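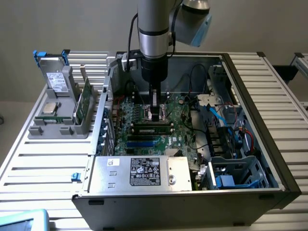 The gripper over the memory slot, with the parts tray on the left.

February 13, 2021

In January I wrote that the planner was finished and that I would now only write tests. This was too optimistic, so today there is one more post about the planner.

For those who did not read the older posts: Tretolix is the software I am writing for taking desktop computers apart and putting them together again with an arm. It has a perception part, which finds the components, and a planning part, which decides the path and the order of work. The motion layer below is Kubo, and I did not write that one, I only complain about it.

The problem was the approach to the memory. A computer case lying on its side is like a box with high walls, and the drive cage takes away a good piece of the space on one side. The wrist is wide and the fingers are slender, so the tips can go almost anywhere but the body above them can not. My old planner checked collisions against a model of the case, and the model was correct. What it did not have was the cables. Cables are different every time. In this Dell there are black and red wires over the upper part of the board, and a blue SATA cable which comes out of the cage in a curve. The planner was thinking this is free air.

First I tried to put the raw depth points into the collision check as small boxes. It was safe, but so safe that no path was found at all. A few wrong points between the fingers and the slot were enough to block everything. I spent many evenings with the filter settings and I do not want to speak about it more.

What I have now is simpler. Every cable region gets a cost instead of a hard border. The arm may pass near to a cable if there is no better way, but it pays for it, and it must go slower there. Hard borders stay only for the case, the power supply, the cage and the board itself. I ran the same 300 start positions with both versions. The old one gave me a valid path in 245 of them when the depth points were switched on. The new one found a path in all, although for 2 of them I would not call the path beautiful.

The second change is in the last part of the descent. Before, the plan was one long path from above the case down to the module. Now it stops over the slot, takes a new image, corrects the position and only then continues straight down. I had resisted this for a long time, as it costs time in each cycle. But the camera is fixed and the arm covers a part of its view when it is low, so the stop must be high enough that the ends of the slot are still visible. I set this height by hand. It should be calculated from the camera pose, and this is on my list.

The log viewer also got some love. A single session wrote 3,462 lines yesterday and I could not find my own error in it, so the lines are now grouped by motion and the groups can be folded.

Next I want to look at the tray. At the moment the position of each part in it is written in a config file, and if somebody moves the tray by a finger's width, the file is wrong.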